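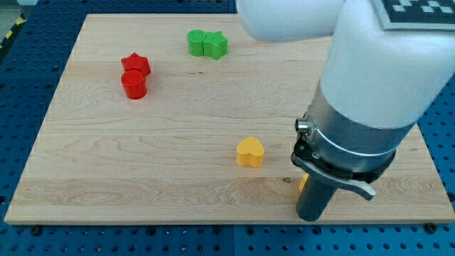 Small coloured blocks on a light wooden board.

Looking after wooden boards, blocks and other small wooden things

Print this page | E-mail this page

9/21/19

Bare and painted wood both last for years in a busy house if they are kept fairly dry and cleaned the right way. Most of the damage we see comes from too much water, too much heat, or the wrong oil. The tips below cover chopping boards, pastry boards, spoons and children's wooden toys.

Everyday washing

Wipe a wooden board down straight after use with a cloth wrung out in warm water and a drop of washing-up liquid. Do both faces, even if you only used one. A board that is wetted on one side only will cup, and a cupped board rocks when you cut on it.

Never leave wood to soak in the bowl and keep it out of the dishwasher. The glue lines go first, then the end grain starts to split.

Stand the board on its long edge to dry, with air on both sides. Do not prop it against a radiator or lay it flat on a wet draining board. In August it will dry in an hour or so by an open window, but in winter leave it overnight before you put it in a cupboard.

Stains and smells

For onion and garlic, sprinkle coarse salt over the board, rub it with half a lemon, leave it for 20 minutes and rinse. Beetroot and berry marks need the same treatment twice and may not come out completely. They fade by themselves in time.

Bicarbonate of soda mixed to a paste with water shifts greasy patches. Rub with the grain, wipe off, then wipe again with clean water, as any paste left behind dries to a white bloom.

Bleach is best avoided. It raises the grain and leaves the wood grey. If a board has been used for raw meat, scrub it with hot soapy water, rinse and dry it well. Better still, keep a separate board for meat and mark the edge so that it does not get mixed up with the bread board.

Oiling

A board needs oil when water no longer beads on it. Use food-grade mineral oil. Olive and sunflower oil are often suggested but they turn sticky and start to smell after a few weeks.

Warm the bottle in a jug of hot water, pour a little on and spread it with a lint-free rag. Give the end grain a second coat. Leave for 25 minutes, wipe off what has not soaked in and let the board stand overnight. Once a month is enough for a board in daily use.

I buy the litre bottle from Clilar, which works out cheaper than the small ones and keeps well in a dark cupboard. Draritwood do a beeswax and oil paste that is easier to use on spoons and rolling pins – put it on with your fingers and buff it after ten minutes.

Old rags soaked in linseed oil can heat up and catch fire by themselves. If you have been using linseed on garden tools or furniture, lay the rags out flat outdoors to dry before they go in the bin.

Painted wooden toys

Painted blocks should not be soaked either. Wipe them one at a time with a damp cloth and a little mild soap, then go over them with a second cloth and plain water. Spread them out on a towel and turn them once so the undersides dry.

For sticky marks from jam or labels, try a dab of cooking oil on kitchen roll before you try anything stronger. Nail varnish remover will take the paint off along with the label.

Check the corners as you go. Chipped paint on a modern toy is mainly a matter of looks, but very old painted toys may have lead in the paint and should be kept away from small children. Sand splinters lightly with fine paper on bare wood only.

Getting rid of scratches

Shallow knife marks can be left alone. When they get deep enough to hold crumbs, sand the board with 120 grit, then 180, then 240, always along the grain. Wipe it with a damp cloth between grits and let it dry. The damp lifts the loose fibres so the next paper can take them off. Oil it twice afterwards.

A board with a split right through is finished for food, though it still makes a good stand for plant pots.

Storage

Keep boards upright in a rack with a gap between them. The Altıntaş wire rack holds four and fits under a standard wall cupboard. Toys do better in an open basket or cloth bag than in a plastic box with a tight lid, where any damp is shut in with them.

Print this page | E-mail this page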